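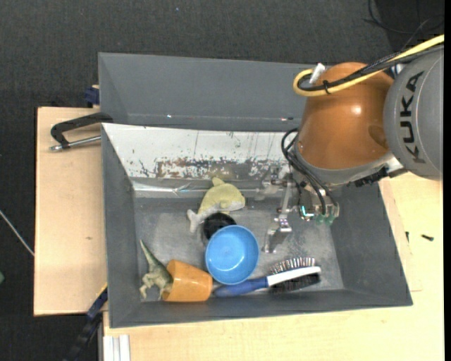
Bin picking at Kellside: a talk with the student team

The robotics club at Kellside meets in a long room behind the machine shop, where the heating comes on late and the coffee maker belongs to another department. The club has been working on one problem since the fall. A robot arm has to reach into a gray bin full of unrelated household things and toys, pick them up one at a time, and put them somewhere else. The students plan to enter the Skerkamo student challenge in March, where teams are scored on how many picks they complete in a fixed time and how few they drop.

I spent an afternoon with three members of the team: Geetha Chacko, who writes most of the grasp planning code; Thirumalai Nambiar, who looks after the gripper and the wiring; and Bhavana Kamath, who keeps the test records. Their faculty adviser, Abimbola Sani, joined us for the last half hour.

Chacko started with the objects. The rules say that teams won't see the contest objects in advance, so the students practice with whatever they can bring in. The bin has held a toy dolphin, a toy dinosaur, an orange cup, a blue bowl and a hairbrush, among other things.

"We started with wooden blocks, and we got very good at blocks," she said. "Then Bhavana brought in a bag of stuff from her apartment and we went back to picking up almost nothing. That was a bad week, but it was the right thing to do. I wish we had done it a month earlier."

I asked which object gives them the most trouble. All three said the hairbrush, and then disagreed on the reason.

"It's the bristles," Chacko said. "The depth data over bristles is a mess. One reading lands on the tip of a bristle and the next one goes down between them. The planner sees a rough surface with holes in it and decides there's no good place to grab."

Nambiar thinks the handle is the real issue. "If you take it by the handle, all the weight is at the other end, so it swings. Sometimes it swings right out of the fingers. You want to grab it near the middle, and near the middle is where her data is bad. So we're both right."

The dolphin was easier than they expected. It has a thick body and a fin that gives the planner a clear sense of which way is up. The bowl depends on how it lands. Open side up, the fingers can take it by the rim, with one finger inside and one outside. Upside down, it offers nothing to hold, and the arm has to push it against a wall of the bin first.

"We didn't have pushing at all until January," Chacko said. "The arm would look at an upside-down bowl, try the same pinch over and over, and time out. Now if it fails twice it tries a push. It's a simple rule. I was hoping for something smarter, but the simple rule works more often than the smart one I wrote."

The arm is a KUKA, and it was in the room before any of the current members joined. The club shares it with a graduate course, which has it in the mornings. Everything the students attach has to be easy to check and easy to undo. Nambiar said the cables took him longer than any other part of the hardware work.

"People think about motors and fingers. I think about cable length," he said. "The last joint turns a lot when you're reaching into corners. If the loop is too short, it pulls on the connector. If it's too long, it hangs into the bin and you pick up your own cable. I've tied that bundle so many times. I have a drawing of it now, with the slack marked, and nobody moves a cable tie without looking at the drawing."

The gripper has metal fingers and a good number of small joints and screws. Screws come loose, and Nambiar checks them with a hex key before each session. He keeps the spares in a tackle box labeled with his initials. He would like stiffer linkages, though he said he doesn't have time to make them before the contest and has stopped bringing it up.

The bin itself is held down with clamps. It wasn't at first. Kamath told me about an evening early in the project when the arm came down a little too far and shoved the bin several inches along the tabletop. The software had no idea that the bin had moved, and it spent the next few minutes reaching for things that were no longer where it thought they were.

"It was very confident," Kamath said. "It kept closing on air. After that we clamped everything."

The inside of the bin shows its age. It is scuffed along the floor, and the whitish panel at the back is heavily worn toward the bottom. I asked whether they had thought about replacing it, and Chacko said they had decided against it. She doesn't know what condition the contest bins will be in and would prefer to practice on a worn surface.

"Scratches and shiny spots are hard for the vision part," she said. "There was a stretch where it kept finding an object along the back wall, and there wasn't any object, it was a reflection. I fixed that with a filter. If we had a nice clean bin I would never have found it."

Kamath's records are the part of the project that other teams at the school have started to copy. She logs every attempt in a spreadsheet: what was in the bin, which object the arm went for, what kind of grasp it chose, and what happened. In the last full round of testing, the arm made 597 attempts and completed 535 of them. She reads the failures more closely than the totals.

"The total makes people feel good or bad and then they go home," she said. "I sort the failures by object and by where in the bin they happened. When I did that the first time, the corners stood out right away. Anything sitting in a front corner was much more likely to be dropped or missed."

The corner trouble comes partly from the shape of the bin. The walls slope, and the fingers need room on both sides of whatever they're picking up. With an object pressed into the corner, there may be no room on the wall side. Chacko's current approach is to come in at a tilt, which helps with cups and does less for the dinosaur. Its tail is long and pointed, and the planner likes the tail too much. It sees a thin shape sticking up and takes it for a handle.

"You can lift it by the tail," Chacko said. "It counts if you don't drop it. I just don't like watching it."

A test session lasts 30 minutes. One student sits at the computer, one stands by the stop button, and one resets the objects between runs. They trade places after each session. The person at the stop button isn't allowed to hold a phone or a drink, a rule that came from Sani and is written on the wall by the door.

Sani has advised the club for 3 years. He taught most of these students in an introductory controls course, and he described his part in the project as mostly saying no to things.

"They wanted to train a large network for the whole job," he said. "I asked them how they would find out what was wrong when it failed. They went away and came back with separate pieces that they could test one by one. It's slower on a good day. But when something breaks at nine at night, they know where to look."

He also handles the money, and there isn't much of it. Nadar, a local packaging company, paid for the contest fee and part of the travel. The team's old computer was replaced over the winter by one the department was retiring. Software for planning the arm's motion comes from an open package called Meneler, and Chacko has sent a few fixes back to the people who maintain it.

One member of the team was missing that afternoon. Sivaprasad Sastry wrote the code that decides the order of picks – which object to go for first when several are touching or stacked. He was taking an exam. The others said his section had changed the most since the fall. The first version always took the highest object in the bin. The current one gives more weight to objects with clear space around them, and leaves things that are under or inside other things until the end.

"A cup next to a bowl, a bowl on top of something else, that's where order matters," Kamath said. "If you go for the bottom one you move all three, and then you have to look again. Looking again costs time."

Time is what worries them most at this point. The arm is careful, and the contest rewards speed. Nambiar thinks they can run it faster without any change to the hardware. Chacko wants another round of tests at the present speed before anyone touches it. They hadn't settled the question when I left, and Kamath was already putting the objects back in the bin for the next session.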